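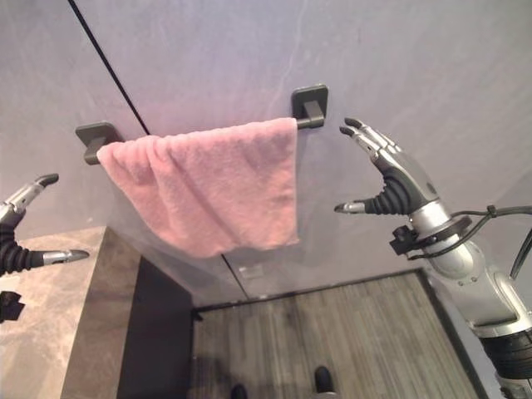
Towel task: right hand won't let go after a cable snag
Forum > Humanoids > Faults and safety

stiltier_bench
Posted 22/05/2022

Hello all, long post, sorry in advance, so put the kettle on. We've been running the towel routine on our Otik build since January and it has been a joy, until last week. On run 40 the right hand closed on the towel and stayed closed. The arm then carried on to its next position as if the hand were free, and pulled the rail hard enough to worry me. I hit the stop. No damage, but my heart was going!

The log shows the grip motor at 98 per cent with no release command sent. My money is on the wrist cable. It loops well out from the arm, and I think it caught and tugged its plug.

The route goes from the washing machine corner round to the rail, and I've now split it into stages with a pause between each. 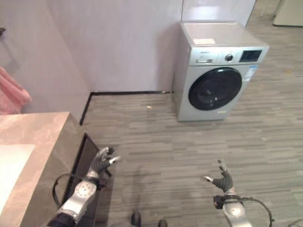
Reply 1
iyamu_fan
Oh, you poor thing, I know that feeling. I don't think it's the cable, though. If no release was sent, that's software. Ours did the same on firmware 44 and rolling back cured it. Please don't run it again without a force limit on the arm — a rail is one thing, fingers are another.

Reply 2
stiltier_bench
Thank you, that's kind, and the limit is going in tonight. I'm still not convinced on firmware, as we had 3 clean weeks on the same version. Both hands go up to the towel at the rail, and it's the right one that plays up.

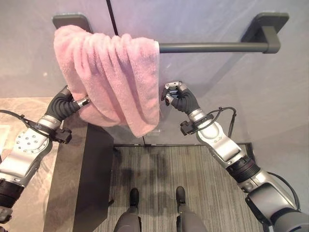 Both hands at the towel, right wrist cable looping out to the side.

Reply 3
elance_tinkerer
I'm with the original poster. That loop is far too generous for my liking. Clip it closer to the forearm, leave enough slack for a full wrist turn, and try the whole thing with no towel first. I'd also look at what the left hand does by the counter, as a knock there could upset the arm's idea of where it is
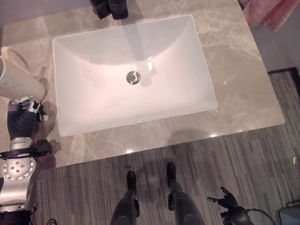 and then everything after that is slightly out, including the moment it thinks it has let go. Check the joint zero before you blame anybody's firmware.

Reply 4
iyamu_fan
A bad zero wouldn't swallow a release command, surely? Happy to be wrong, but I'd want the raw log before touching a single clip.

Reply 5
stiltier_bench
Fair point. I'll post the log tomorrow once I've worked out how to export it, and the arms stay powered down until then.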